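Workshop notebook, Brendton bench
12/01/2018

Back room clear-out, second go

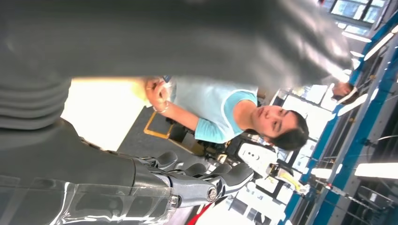 Picked up where we left off in September, when the plan was to do the whole back room in one weekend and we did one shelf. The shelf has since filled up again.

Rules this time: everything comes off, gets sorted on the floor, and goes into keep, give away, or dump. Last time we had a fourth pile called "maybe," and it went straight back on the shelf in the same order it came off.

Started at the window end. Pulled 12 paint cans, mostly Grimshaw undercoat in a green I don't remember anyone choosing. Lids rusted on nine of them. The three that opened had a skin you could sole a boot with. Those go to the county drop-off, which takes paint until 11 and then pretends it never has.

Cable drawer next. Kept anything with a plug I could name. Found the charger for the Datura sander, which we gave away last year on the grounds that it had no charger.

Shelf liner: tried the Utier roll on the bottom two shelves. Cut it 30 inches, shelf is 31. Measured again, still 31. Left the gap at the back, where the dust can have it.

Mouse evidence behind the tall cabinet, old and dry. Vacuumed with the fine filter in and wiped down with diluted bleach, gloves on. Stuffed the hole by the pipe with steel wool. If you pull the cabinet out again, check whether it's still there before you push it back on your foot like I did.

Floor: mopped twice. It's a lighter gray than I had been telling people.

Tally so far is 15 bags, 11 of them dump. The other four are by the side door for the thrift store. Please don't shop from them. I've already had to take the fondue set back out of the kitchen.

Still to do:
Top shelf, left side (bring the good ladder)
Jars of screws, sort or admit defeat
Label the bins. Marker is dead, buy two
Find out who owns the canoe paddle. We have no canoe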